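Workshop notebook, bindery bench
2022-06-22

Paste day. Debora had asked me to write down properly what we did with the wheat starch this time, as the last batch is recorded only as "same as before, a bit thicker," which was my own entry and no help to anyone, so I am going to be generous with the ink today and you will all have to forgive me.

I started with 40 g of starch in 400 ml of water, left to soak while I had my coffee and sorted through the Guerra ledgers (five more came up from the store, two of them with their spines hanging by a thread, poor things). I stirred it by hand over the low ring and kept going well after it turned glassy, because Elisa is convinced we have always stopped too soon. It took 31 minutes from first heat to when I pulled it off, and my arm certainly knew about it! Then it sat covered on the bench until after lunch, and I put it through the horsehair sieve twice.
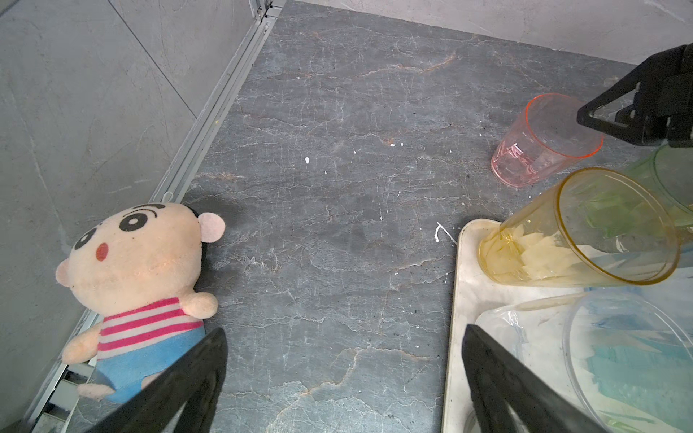 Notebook 7, p. 41

The sieved paste was lovely, smooth and short, and it dropped off the brush in a way I would like to be able to repeat. I thinned a third of it down to something like light cream for the tissue repairs and left the rest stiff for the spine linings. Ornella tried the thin one on scrap from the Clistcombe account book and said it grabbed a little quickly for her taste, so there is a second jar marked "O.M., thinner" on the cool shelf. Please don't top it up from the main jar, she has it just how she wants it.

On to the linings. I did the first two Guerra volumes with the medium kozo, grain running head to tail, and boned it down through silicone paper. The first went on beautifully. On the second I was too free with the paste and the tissue crept toward the tail while I was chatting to Aldo about his holiday, so I lifted it, wiped back and started again with a fresh strip. There is a faint tide line on the inside of the last section, maybe the width of a pencil lead. I have noted it on the treatment sheet and I'm cross with myself, though Aldo kindly said he'd never have spotted it.

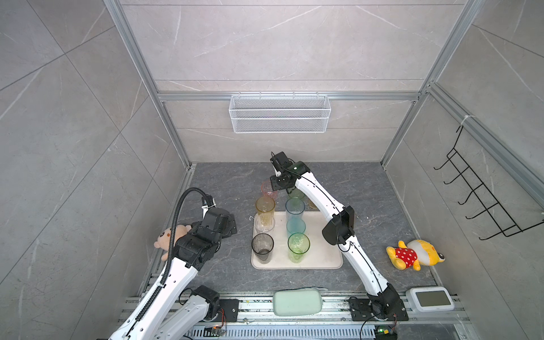
Both volumes are now in the nipping press with blotters, very light pressure, and I'd like them left alone overnight. If you are first in tomorrow, change the blotters and turn the boards, and have a look at the tide line for me while the light is coming in from the yard side.

Still to sort out:
- The Datdale tissue sample is softer than the one we normally use and I rather like it, but it fluffed when I water-cut it. Try needle-tearing before we order.
- Elisa wants to compare today's paste with a batch from the Duvari starch, same weights, same ring, same long cooking. Fine by me, but somebody else can stir.
- The little sieve has a loose hoop. I have tied it up with linen thread and it will hold for now.
- Ginevra is asking whether the ledgers can have their old labels back. I think yes for three of them. The other two labels are so brittle I'd sooner put them in a Melinex pocket inside the board, and I will ring her about it.

Brushes are washed and hanging. I forgot the apron again and have starch down my good trousers.

3 comments | 2 shares

Recent entries
Leather dye tests, second round
Resewing the Clistcombe account book
Blotter stock and what to reorder
Board slotting: notes from Aldo's first try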